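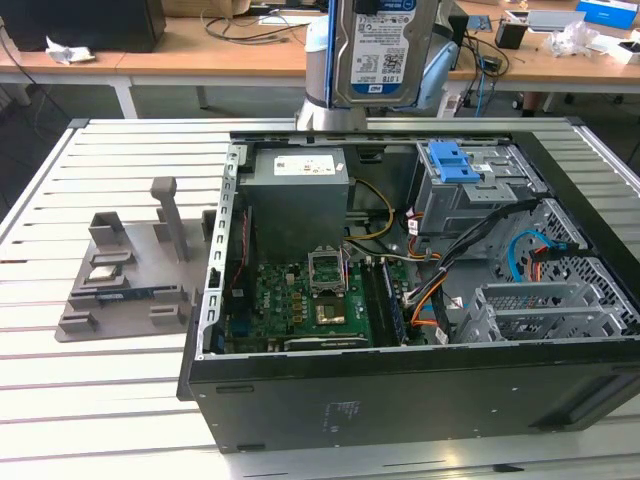
## Druna, paperback and ebook: final proof checklist

Sunday, December 30, 2018. Checked against the second printed proof from Ogundipe Press and the ebook file uploaded to Komo. Print run is 500 copies. Items marked OPEN have to be closed before the files are released.

### Cover and spine

- [x] Title and author name match the title page. OK.
- [x] Spine text centered. It was low on the first proof. Fixed.
- [ ] Back cover copy. OPEN. It still says the gate opens "at midnight." In the book it opens at dusk. Use the wording from the catalog sheet.
- [x] Barcode scans and gives the right ISBN.
- [x] Cover color. Greens are darker than on screen but acceptable — no change requested.

### Front matter

- [x] Copyright page has the correct year and edition line.
- [x] Dedication on a right-hand page.
- [ ] Map of Bendum. OPEN. The river names disappear into the gutter. Move the whole map toward the outer edge or set it on a single page. The ebook version of the map is readable when enlarged.
- [x] Contents list matches chapter titles. Chapter 8 was missing its subtitle and has been corrected.

### Inside pages

- [x] Story ends on page 485. Page numbers run without gaps.
- [x] Running heads switch off on chapter openers.
- [ ] Scene breaks. OPEN. The small leaf ornament drops out wherever a break falls at the top of a page. Readers will miss the jump between the two worlds in chapter 16. Put the ornament in by hand.
- [x] Widows and orphans. Two left, both in dialogue. Leave them.
- [x] Spell words in small caps all the way through. The ebook shows them as regular capitals on older readers, which we can live with.
- [x] Messages from the game set in the narrow typeface. No line runs past the margin.

### Names and continuity

- [x] "Faery" and "faerie." House choice is "faerie," lowercase except in place names.
- [x] Horse changes color between the ford and the inn. Now gray in both.
- [ ] The queen's oath is quoted three times and the third has different words. OPEN. Ask the author if this is on purpose. Don't change it without an answer.

### Ebook file

- [x] Opens on the cover and links to every chapter.
- [x] No blank pages between parts.
- [ ] Sample chapter. OPEN. The Komo preview stops partway through the prologue. Extend it to the end of chapter one.
- [x] Keywords and age range filled in. Age range is 12 and up.

### Back matter

- [x] Acknowledgments. Late additions from the author are in.
- [ ] Teaser for the next book. OPEN. It has no heading, so it reads like another chapter. Add a page with the title and "Coming next."
- [x] Mailing list address typed out in print and live in the ebook.

**Result:** not passed. Fix the open items and order one more printed proof. Check only the changed pages, plus the page before and after each of them.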